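I blame the drawer. You know the one, right inside the front door, where everything lands in July and stays put until the weather turns. Ours is from a shop called Emwood, and I paid extra for the soft-close runners, which haven't closed on anything since spring.

So I finally tipped it all out. Sorting small stuff sounds easy, but I'm a terrible ditherer! A shallow beige tray can hold me up for an entire cup of coffee. Pink shorts at least have the decency to go on a hanger.
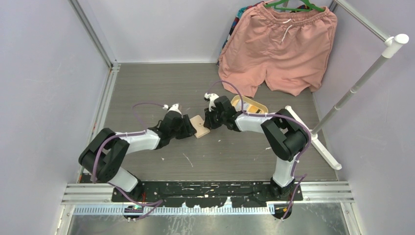
My rule, stolen from an old Kisturar catalog, is that anything without a home gets 18 minutes of your attention and then a decision. I've stretched that plenty (I once gave a whole evening to a shoebox of keys), but having a clock running does help me get past the "maybe I'll need it" stage.

Wallets are my weak spot. I've been through the giant zip-up kind from Blackwood and a skinny one that spat out my bus pass on the stairs. These days I want a snap, a couple of layers and leather that's allowed to crease a bit. Cream leather is a brave choice, I know, but I love how it looks on a gray tabletop, especially with a bit of blue card peeking out at the side.
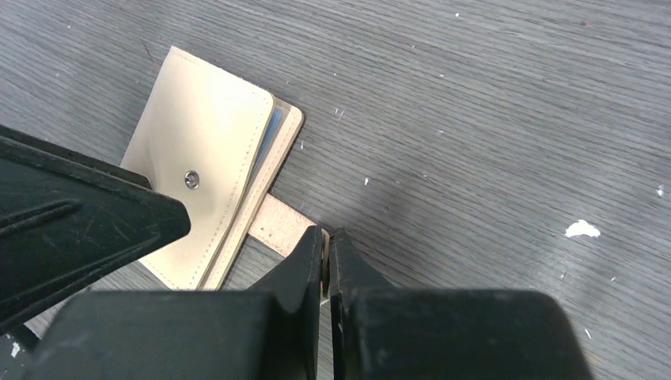

## What goes back in

Keys, stamps, the good scissors. Receipts go to the Sutis folder upstairs, and coins go in the jar. I'm keeping two pens, and they both have to write.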